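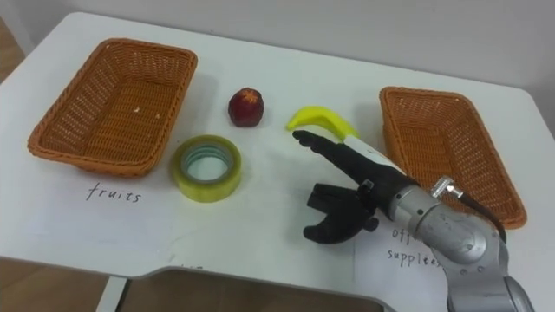
Análise: kit de coleta de demonstrações Skarby, da Antoniuk

28 de junho de 2020

O Skarby é um kit para gravar demonstrações por teleoperação. Vem com a luva do operador, um suporte para a câmera de cabeça, um pedal, o receptor que se liga ao computador do robô e uma licença do Pledska, o programa que grava e organiza os episódios. Usamos o conjunto na Zernunent desde novembro, sempre em tarefas de mesa, e já passamos de 1000 episódios gravados. A unidade foi comprada pelo preço normal de tabela.

Instalação

O manual é curto e está em inglês. A montagem do suporte e do receptor tomou uma manhã. A calibração da luva deu mais trabalho: o assistente pede uma sequência de posições da mão e recomeça do zero se uma delas falha. Na primeira vez repetimos a sequência 8 vezes. Depois que se entende que o polegar precisa ficar parado entre uma posição e outra, o processo passa rápido, mas o manual não menciona isso.

O programa roda em Linux. Há uma versão para Windows que serve apenas para rever os episódios, sem gravação.

A tarefa de teste

Para esta análise usamos uma tarefa de separação com instrução escrita. São duas cestas de vime sobre uma mesa branca, cada uma com um rótulo feito à mão à sua frente: "fruits" em um, "office supplies" no outro. Os objetos são uma banana, uma fruta vermelha e um rolo de fita adesiva. O operador leva cada objeto à cesta correspondente, e o Pledska grava a imagem, as posições das juntas e o estado da mão em um único arquivo.

Escolhemos rótulos escritos porque queremos que o modelo leia o que está na mesa e decida a partir disso. Se as cestas fossem sempre "a da esquerda para frutas", ele aprenderia a posição e ignoraria a palavra. Por isso trocamos os rótulos de lugar em parte dos episódios. O Pledska tem um campo de variantes que ajuda bastante nesse controle: marca-se a disposição antes de gravar e o programa avisa quando uma delas está ficando para trás.

Gravação

O atraso entre a luva e o robô é perceptível nos primeiros minutos e depois deixa de incomodar. Em movimentos amplos o sistema acompanha bem. O problema aparece nos ajustes finos, quando a mão do operador quase não se mexe e o filtro de suavização entende isso como tremor. É possível reduzir o filtro no menu avançado — com o valor 2 ficou aceitável para nós.

A banana foi o objeto mais fácil de ensinar. A fruta vermelha rola quando o contato é torto, e vários episódios foram descartados por isso. O rolo de fita aceita ser pego pelo furo central, o que deixa a parte externa livre na hora de baixar até a cesta. Esse foi o jeito que adotamos como padrão, porque os operadores novos o repetem com pouca variação.

O pedal marca início, fim e descarte. Funciona bem, mas o descarte é um toque duplo e às vezes o segundo toque não é registrado. Convém conferir a lista ao terminar cada bloco.
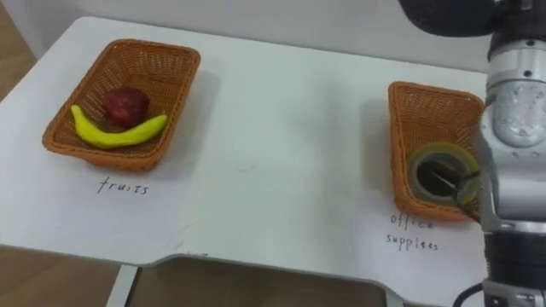
Revisão e exportação

A tela de revisão é a melhor parte do produto. Os episódios aparecem em fila, com a imagem de um lado e as curvas das juntas do outro, e dá para cortar o tempo morto do começo sem reabrir o arquivo original. Uma pessoa treinada revisa um bloco inteiro sem tirar as mãos do teclado.

A exportação é mais fraca. Com lotes acima de 600 episódios o programa ficou sem responder duas vezes e tivemos de dividir o conjunto. Os metadados saem completos, incluindo a variante e o texto da instrução, mas os nomes dos campos mudaram na última atualização e foi preciso corrigir nossos scripts.

Suporte

A Antoniuk responde por e-mail em dois ou três dias. A questão do pedal foi reconhecida e ainda não tem correção. A luva de reposição é vendida à parte e só no tamanho médio, o que exclui alguns dos nossos operadores.

Avaliação

Recomendado para equipes que gravam tarefas curtas de mesa e precisam de um registro organizado das variações. Para montagem de peças pequenas o filtro atrapalha demais, e eu esperaria a próxima versão. Vamos continuar com o Skarby nas tarefas de separação e renovar a licença do Pledska por mais um ano.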